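Two-arm teleop: getting the bag charm task to behave

tuviabench
Hello all, long one, sorry! I'm teaching our pair of arms to handle a bag with a keyring on it, all by remote control, and I'd love your thoughts on how much clutter to leave about.

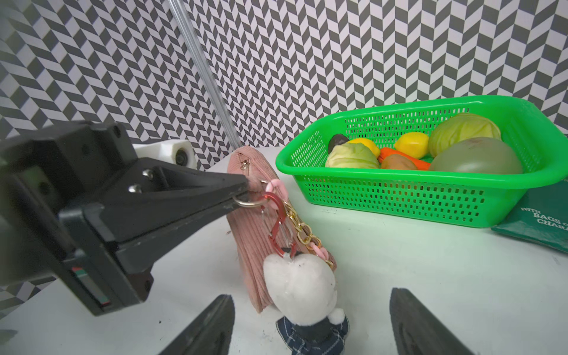
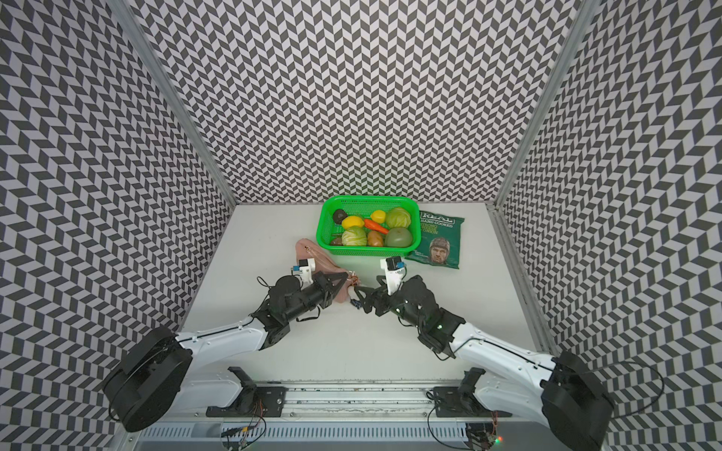
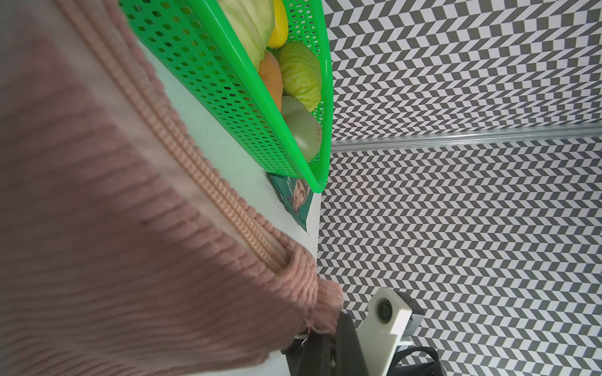
Photos: tuviabench / Billia forum gallery

I've got 50 demos so far and the plan is 300, with the green basket of veg left on the table throughout.

lorente_k
Lovely setup. I'd take the basket away for the first 50, though, and bring it back once the arms can manage the ring reliably.

himura35
Can't agree, I'm afraid. We did it your way in June and had to start again, poor thing got terribly muddled the moment we added anything. Leave it in, but shift it a little every five goes or so.

lorente_k
Fair enough, though I'd still say your hands matter more than the veg. Go slowly near the ring and bin any demo where you dithered.

tuviabench
Oh dear, that's 35 of mine gone then! I'll try moving the basket first and report back after tea.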